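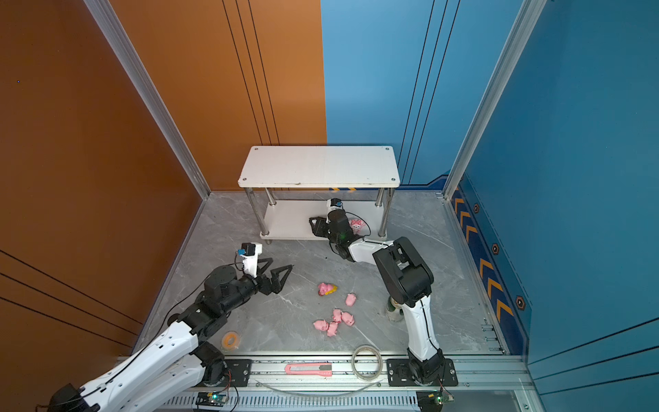

The right arm at the little white shelf, with the pigs waiting on the floor between the two arms.

We drove over to the Clingate open day in Mukville on Saturday, and I'm so glad we got there early, because the line for the robot booth got long! You steer the two arms yourself from a pair of handles, and every try is saved so the robot can learn from it later (they want 2,000 of them, bless their patience). My turn lasted 30 seconds – or felt like it – and I mostly chased a pink pig around. Afterward we had pie at the Iline tent and caught the shuttle back to the parking lot.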